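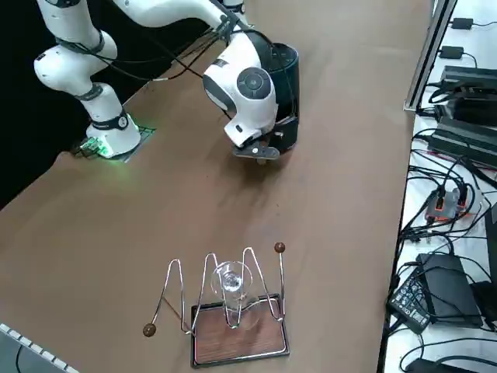
transom_and_sill
Member, Old Buildings board

Repointing an 1880s warehouse front, city says lime only?

We have a small brick warehouse in the Irano district, two floors, local landmark listing but not national. Want to turn the ground floor into a shop. Front wall needs repointing, maybe a third of it. Mason quoted $3300 with regular bagged mortar. Then the preservation office told me on the phone it has to be lime and I need a certificate before anyone touches the wall. Mason says lime is a waste of money and will wash out by spring.

So who's right. And does the certificate cover the whole front or just the part being worked on? Also somebody patched the left corner with gray cement years ago, rock hard, do I have to get that out too?

Would like to start in October if possible. Bricks are soft, can scratch them with a key.

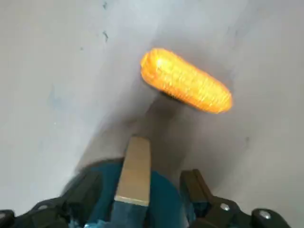

Replies

ornerybrick
Regular

Office is right, sorry. Soft brick plus hard mortar = the faces pop off. Wall gets wet, water can't get out through the joints so it goes out thru the brick, freezes, there goes your brick. Seen it on a row near the Meton mill, whole fronts ruined in about 13 years.

Get a different mason. Ask for one who can show you lime jobs a few winters old, and go look at them. Expect to pay more. Ours was nearly double.

Don't let them use a grinder on the thin joints. Hand chisels. Rake out to around twice the joint width at least, and keep the new stuff damp under burlap for several days or it will dust off. October is late where I am, lime hates frost. I'd wait til April and do the paperwork over the winter.

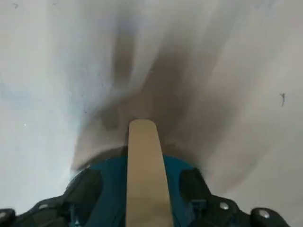 Gripper finger over a pale surface

cornice_line
New member

just did mine with premix from the home store, looks fine, never asked anyone. 6 years now no problems. your wall your call

halfbay
Moderator, Old Buildings board

Please don't do the above on a listed building. They can make you take it back out and you pay twice.

On the certificate: depends on the city, but mostly it covers the work you describe in the application, nothing else. So describe all of it. If the shop conversion means a new door or sign, put those in the same packet, otherwise you are back in line for another hearing.
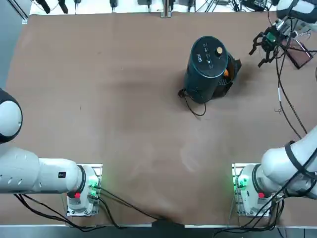
Photo credit: Ahn Street Workshop

The gray patch, depends. If it's bonded hard and the brick behind is soft you can do more damage pulling it than leaving it. Have the mason try one small spot low down where it won't show. If the edges of the brick break, stop and leave it alone. Tell the office what you found, ours accepted that with a couple of pictures.

Also ask for a mortar match. Lab will want a lump of the orignal, take it from somewhere sheltered, under the sill is good. Our lab fee was $85. Then do a sample panel and let it dry completely before you judge color, wet lime looks way too dark.

Call the office again and get the lime requirement in writing, phone doesn't count for much.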